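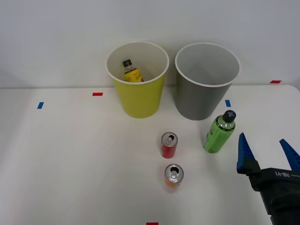

Sorting cell, Moltemell workshop: setup and upkeep

Page updated 16 August 2023

The sorting cell is one table, two bins and a two-armed robot, and most of the work on it is looking after small things. We have run it since March. The notes on this page are the ones we use when the cell is put back together after cleaning or a repair.

Bins
Yellow on the left, grey on the right, at the far side of the table near the wall. They stand almost touching, with a narrow gap between them. If the gap grows, the drop points need teaching again, so check it before every run. Empty both bins before you start a new count.

Tape
Red and blue strips mark positions on the tabletop. Replace a strip as soon as a corner lifts, and put the new one down before the old one comes off. Wipe the table with a damp cloth only – the spray cleaner from Drirard softens the glue.

Items
Drinks cans and plastic bottles, stood upright in front of the bins. Opened cans are fine, raised tabs included, but rinse and drain them first. Leave enough room around each one for an open finger to pass.

Gripper fingers
The blue fingers are the part that wears. Look at the ribbed inner face every 100 picks and brush out any grit. We change them in pairs, even when only one is worn, and keep 2 spare pairs in the Lullov drawer under the bench. Tighten the screws by hand, run 14 slow open and close cycles with nothing in the grip, then tighten again.

After a finger change
Put a single bottle on the table and bring the open gripper up beside it at low speed. Stop short of contact and check the height by eye from the side. Then do 20 picks at half speed. If a bottle tips over, go back to the finger screws before touching the program.

Fault log
Kept in the Triantafyllou folder by the door. Write down the item, the bin and the arm – left or right – for every missed pick.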